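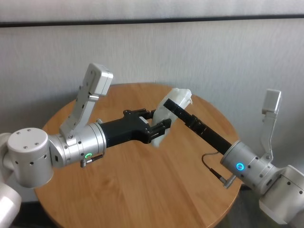 My phone keeps dropping off our home Wi-Fi and I'm about at the end of my rope. We moved into a house built in 1960, with thick plaster walls, and the router (a Stollen, came with the internet plan) sits down the hall from the kitchen. At the round wooden table I eat at, the signal shows full bars and then just quits. The laptop stays on fine in the same spot. I saw something in the phone's settings called "private address" and wondered if that has anything to do with it? The router's list shows my phone 4 times under different names, and I only own the one! I'd like to keep the privacy part if I can – my sister says to just switch it off.
Ditte Ladefoged

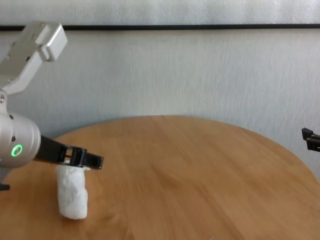
Photo: Egilsson / Stultwood Help Community

Hi Ditte, and welcome! Those extra entries are very likely your one phone, showing up with a different made-up address each time. That's the private address feature doing its job, and normally a router doesn't mind. Go into the Wi-Fi settings, tap your network's name, and see if you can pick "fixed" instead of "rotating." You still get a private address, it just stays the same at home. Then clear the old entries out of the router's list and restart both. I did this in January on my mother's phone and she has been happy ever since – well, happy about the Wi-Fi anyway.

If it still drops, check whether the router has a limit on how many devices can join. Old entries can fill that up.
Hafþór Brynjólfsdóttir

Had this too. Buy a new router, those are junk.
Sultell202

Please try the free things first, Ditte! And let us know which phone you have, because the menus do move around quite a bit between versions.
Hafþór Brynjólfsdóttir
19 Apr 2025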